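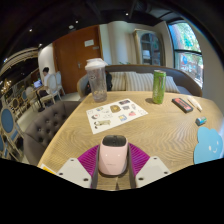 How often should you clean a computer mouse and its mouse pad?

Once a week for a quick wipe and once a month for a proper clean suits most people. If you eat or drink at the same table you work at, do the proper clean every fortnight.

What you need

A microfibre cloth, a few cotton buds, isopropyl alcohol, dish soap and a wooden toothpick. I buy the Konditz cloths in a pack of 2 and keep one for dry work only.

Cleaning the mouse

Turn it off. If it has a cable, unplug it. If it takes a battery, pull that out too.

Dampen the cloth with a little alcohol and wipe the top, then the sides where your thumb sits. Put the alcohol on the cloth and never straight on the mouse. Glossy plastic smears and can go cloudy, so try a small spot first and use plain water if you're unsure.

Run the toothpick along the seams to lift out the grey gunk. Flip the mouse over and wipe the feet. A dry cotton bud is enough for the sensor.

Cleaning the pad

Check what it's made of. Fabric pads go in a basin of lukewarm water with a squirt of dish soap. Rub gently with your fingers, rinse until the water runs clear, press between two towels and dry flat, out of the sun. Hard or coated pads only need a damp cloth. Go easy over any printed design, as scrubbing takes the colour off.

Wiping the table

Move everything to one end, cups and bottles first. Wipe along the grain with a damp cloth and dry straight away. Bare timber marks quickly under a cold can, so use a coaster. For old sticker residue, rub in a drop of cooking oil, leave it ten minutes and wipe it off.

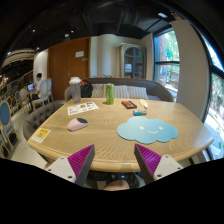 Eimear Daly wrote in to say that her fabric pad took two days to dry in July and curled at one corner. She put it under a heavy book overnight once it was fully dry and it came good.

That works for thin pads. With thicker foam ones, squeeze more water out at the towel stage and turn the pad over every few hours. Keep it off the heater, as the backing can come unstuck.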